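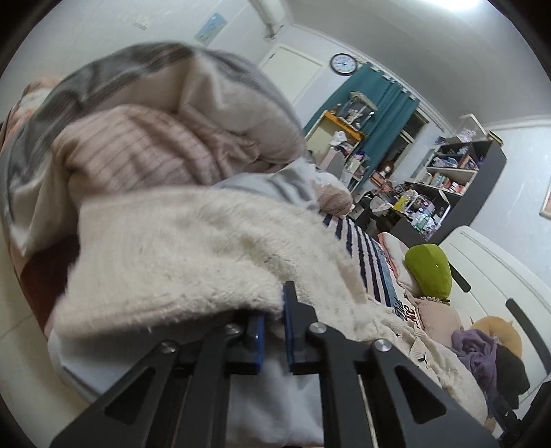
Iltgate, February

**Figure 2.** Bed with mixed layers. A pale pink garment with ribbed stripes is folded over on itself inside the mound of the grey and white blanket.

## 4.2 Layers, and what is kept between them

In the previous section we treated the bed as a flat surface with one cover. This is how most of the older studies on housework treat it as well: the bed is either made or not made, and the time for making it is written down in minutes. Our material does not fit well into this division. Many beds in the Iltgate homes were in a middle state for the larger part of the day, and the people who slept in them did not call them unmade. The word they used most was "open". An open bed can be slept in at once, but it also holds things which have no other place at that hour.

We therefore describe the bed by its layers. The first layer is the fitted or flat sheet. The second layer is everything that a person sleeps under. The third layer is what is put down on top of these, or pushed in between them, and does not belong to sleeping. For pillows and cushions we use a separate code, for the reason that they move between sleeping and sitting and often change their role in the evening.

Figure 2 is useful for seeing why the layers are easy to define and difficult to code. The first layer is clear on the right part of the bed, where the sheet with navy and white diagonal stripes lies free. The second layer has a cream, fuzzy blanket and a grey and white one piled on top of it. The third layer is the problem. The pink garment lies within the mound of the grey and white blanket, and a coder who looks only for clothes "on the bed" may count it as a fold of bedding. In the first round of coding this happened often with soft things in light colors. The black garment near the pillows gave less trouble. It hangs down, and hanging things were found by all coders quickly.

After the first round we changed the instruction. The coder now begins with the sheet and goes upward, and names each textile before deciding if it is bedding or clothing. When the coder is not able to decide, the item gets the code "unclear textile" and remains there. The dark maroon surface at the left of Figure 2 has this code, as it may be bedding or the edge of a mattress. We did not force a decision in such cases. The peach and pink fabric beside the grey blanket was also left unclear, for only a small part of it is visible and a patterned fabric of this type can be a cover, a dress or a scarf.

The full set has about 4,000 images of beds, sofas and chairs, and the unclear code was used more for beds than for the other two. We think this is natural. On a chair, clothes are mostly thrown over the back, and there they keep something of their shape. In a blanket they lose it.

### 4.2.1 Small cushions and toys

The second difficulty is the small soft objects. In the Uscombe pilot we had one code for all of them, "decorative". It was not a good choice. Several participants objected to it when they read the summary, and one wrote to us that the cushion under her knees was the most useful thing in the whole bedroom. We now divide small soft objects only by form: flat cushion, shaped cushion, and toy. We make no statement on purpose.

The head part of the bed in Figure 2 shows all of these together with ordinary pillows. A beige cushion lies at the top of the striped sheet, and further along are the light pink pillow and a beige patterned pillow with a ruffled edge. The lime-green cushion, which has somewhat the form of an avocado half, is coded as shaped. The orange plush toy is coded as toy, although it is tucked behind a purple cloth and a part of it is covered. The cloth itself is crumpled and was first coded as clothing by one coder and as bedding by the other; after discussion it was moved to unclear textile.

An object of this size tells little when it is taken alone. It becomes more interesting with the answers to the home diary, where we asked what must be removed from the bed before sleep, and where it goes. The most common answer was the floor on the side of the wall. The next was "to the foot", which means that the things stay on the bed but change their end. Only a small group had a fixed basket or shelf for this, and most of them lived in the newer flats in Merkarer, where the bedrooms have a built-in shelf under the window.

### 4.2.2 Blankets that are not folded

We also asked about folding. In the Boyer households, folding of the upper blanket was done in the morning when there were guests expected, and otherwise it was pulled to one side. The participants had clear opinions about fleece and similar fuzzy blankets. They said that these do not hold a fold, that they slide from the bed when they are put on top, and that they collect hair and crumbs, so it is better to shake them in the evening and leave them loose until then. Woven blankets were folded more often, also by the same persons.

For the coding, a blanket is "folded" if at least two edges lie in parallel, "spread" if it covers the sleeping area, and "gathered" in all other cases. Both blankets in Figure 2 are gathered. The comparison between gathered blankets and the time of the last meal in the same room is given in Section 7.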